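Vida Hand-Held Gripper: Demonstration Visits

Herkden shows the Vida gripper at its Flulen workshop every Friday in January. A visit is free and takes one morning. Teun Van Acker runs the bench session, and visitors get time with the tool on flat items such as stacked picture books.
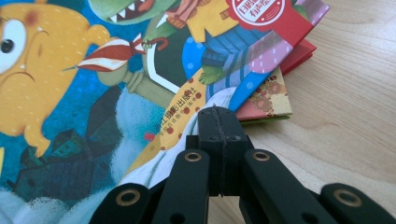 Can I bring my own parts to try?
Bring up to a boxful, and let us know the sizes when you book so we can set out the right table.

The gripper is operated by hand and records each grasp for later use on a robot arm. Price is $2190, with spare fingertip pads at $34 a pair. Orders placed during a visit ship from stock.

To book, write to Mabli Yorath at the Flulen office. Parking is behind the building.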